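The first thing Leonie Bolger handed me at Skukholm was a cup of tea, and the second was a pair of handles. They're wired up to a robot's two arms, and for the rest of the afternoon wherever my hands went, its hands went too (well, more or less - I dropped a sponge in the first minute).

I'd come to Fokelthorpe to find out how you teach a machine to tidy up. I had pictured people typing. What they do is the job itself, over and over, with the robot copying every move and the whole thing being recorded. One go at one small job is an episode. The learning system gets fed a great heap of them and tries to work out what they have in common.

My target was 40 episodes by teatime. Octavio Espinoza, at the next station, had done 60 before lunch and was humming.

"You're too careful," he told me. "Pick it up like you would at home."

So I tried that, and it was much better! You stop thinking about the arms after a while and start thinking about the thing you want to move. Then your elbow aches and you remember them again.

Between goes, somebody has to change the table. Trinidad Farías keeps a list of where things should start, and she's strict about it - left, right, near the back, turned a bit, all of it mixed up so the system doesn't decide that objects only ever live in one spot. The cloth stays the same green all week, and the bits and pieces come and go. 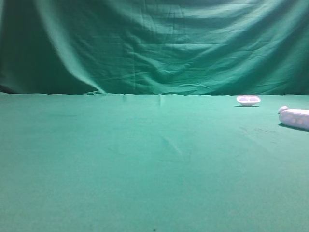 Bad goes get kept as well, which cheered me up no end. Mine were tagged as fumbles and put in a folder of their own, and Trinidad says they'll be used later for teaching the robot how to recover. I asked how many fumbles they had altogether. The answer was 577, and 7 of those were mine.

Leonie let me watch the trained version have a try before I left. It reached out, paused over a cup for what felt like ages, then picked it up with a funny little tilt of the wrist. Octavio went pink. That's how he does it, apparently, and now so does the robot.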